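Against the Sock Drawer

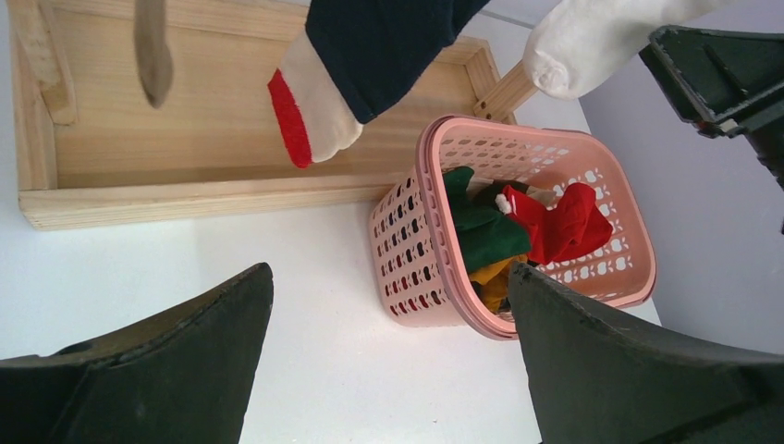
The Brisham Review, No. 46, p. 9

A drawer is where socks go to lose their partners. I say hang them up, over a low tray of plain pale wood, where a navy one with a white toe and a bit of red can't pass itself off as anyone's match. White socks are harder — they all claim to be related. My sister-in-law calls this clutter. She owns 60 pairs, by her account, and last February she wore one black and one brown to a wedding in Tanner.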